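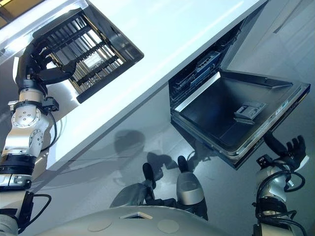

Page last changed: May, 4.50 pm

Search this book Go
Print this page | E-mail this page
Home Contents Chapter 6 Chapter 7 Glossary

Chapter 7
Two Hands and a Dishwasher

I spent most of a spring trying to get a robot to deal with a dishwasher rack, and I came out of it with a lot of respect for anyone who does the washing up. You'd think plates would be the hard bit (I did!), but a rack is a big awkward thing full of gaps, and a hand that holds it by one corner has to cope with all the rest of it swinging about.

Our method, which we called Jarlow, starts from a very plain idea. One hand holds, the other gets ready. In the picture the left hand has its fingers wrapped round the near corner of the rack, and the right one is up by the open door with its fingers spread. Older methods plan both arms as one enormous problem, and on our machine that was painfully slow. Jarlow plans the holding hand first, then lets the free hand work round it.

Savvas Karagiannis, who shared my desk and most of my biscuits, wanted to test it against Pruitt, the joint planner we'd been using up to then. So we ran 50 trials with each. Jarlow got the rack where we wanted it in 86 per cent of them, and failed in 7. Pruitt took over twice as long to plan and dropped the thing far more often – I can still hear it.

Those 7 failures are what this chapter is really about. Most came down to grip, a few to the door, and we'll take the grip ones first, so have your notes on contact forces from Chapter 6 handy.

7.1 Holding a rack by its corner

Next: 7.1 Back to top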